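Plemby 10 mile — kit and pacing for a first timer?

hillfoot_jan
Posted 7/24/18
I've got a place in the Plemby 10 and have only done 10Ks before. Long runs are up to 9 miles. I get blisters past mile seven, so I'm trying thicker socks.

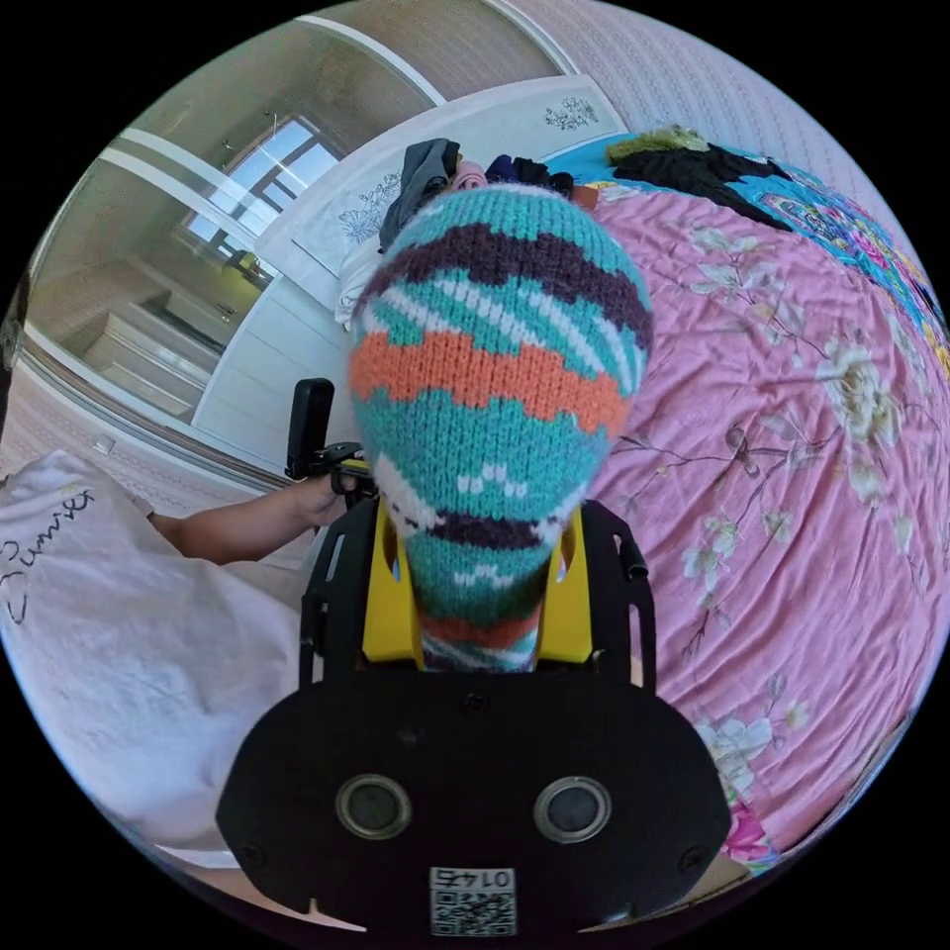
My 10K pace would bring me in under 90 minutes but I doubt I can hold it. Is the hill at Dinsa as bad as people say?

ustach_plodder
It's steep but short. I've run it in February sleet and still finished in 97 minutes. Start slow and you'll be fine.

Raphaël Gilbert
Disagree about starting slow. The first three miles are downhill and you won't get that time back later. I went off hard last year and came 23rd.

ustach_plodder
You also walked the last mile, Raphaël. I went past you at the Nisen turn.

Raphaël Gilbert
I walked about 200 yards of it. Still beat my old time.

kestrel27
Thick socks made my blisters worse. Try a half size up in the shoe first — it sorted mine. Also take something warm for afterwards, the finish field is very open and the bag queue is slow.

hillfoot_jan
Thanks all. Shoes are nearly new so I'd rather not buy again, but I'll try thinner socks on Nisen loop this week. Warm top is sorted.

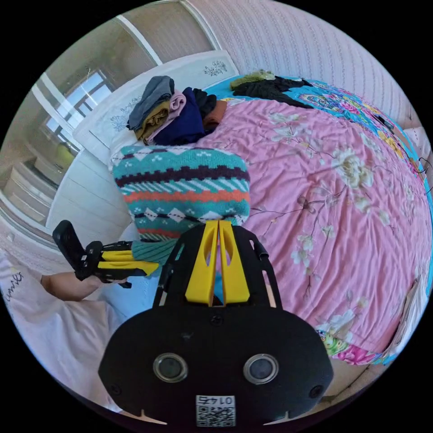
Knitted jumper for after the race

ustach_plodder
Good. Put it near the top of your bag. Are they doing parking at the school again?

kestrel27
Yes, but get there early, it was full by nine last time.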